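주방 작업 셀 소프트웨어 정기 회의록
2022년 5월 27일 | 조회 200 | 댓글 2

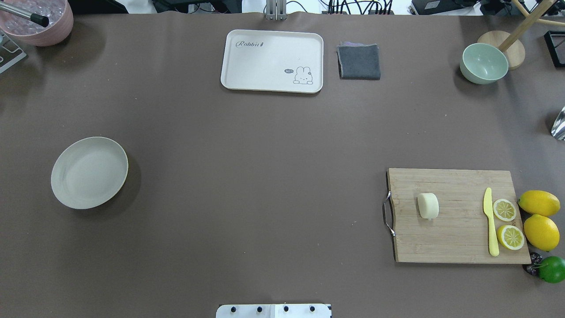 작업대 배치. 도마 위에 반으로 자른 레몬과 노란 플라스틱 칼, 왼쪽에 접시.

1. 인식 모듈(Nivitz)
지난번에 이어 레몬 이야기가 제일 길었습니다. 통레몬과 자른 레몬을 같은 물체로 묶어 버리는 문제가 남아 있어서, 단면용 라벨을 따로 두기로 의견을 모았습니다. 라임과 포도는 도마 옆에 바짝 붙어 있으면 경계가 뭉개진다고 하니 해당 장면을 1000장 더 라벨링합니다. 다들 손이 많이 가는 일인 줄 알지만 조금씩 나누어 맡아 주시면 정말 고맙겠습니다.

2. 경로 계획(Prulo)
얼음이 담긴 분홍색 그릇 쪽으로 접근할 때 계획 시간이 길어진다는 보고가 있었습니다. 충돌 모델을 단순한 형상으로 바꾸어 보고, 제한 시간은 우선 200ms로 둡니다. 토끼 그림 쟁반은 테두리 높이를 다시 재서 모델에 넣기로 했습니다.

3. 제어 및 도구
Hadgu 로그 뷰어에서 시간축이 밀리는 현상은 재현이 되었고, 수정본은 검토 중입니다. Rullum 배포 스크립트는 설정 파일을 둘로 나누자는 제안이 나왔는데, 이야기가 길어져 다음 회의로 넘겼습니다.

다음 회의: 2주 뒤, 같은 시간

공유 2

최근 글
- Prulo 충돌 모델 정리 메모
- Nivitz 라벨링 기준 개정안
- 5월 로그 보관 안내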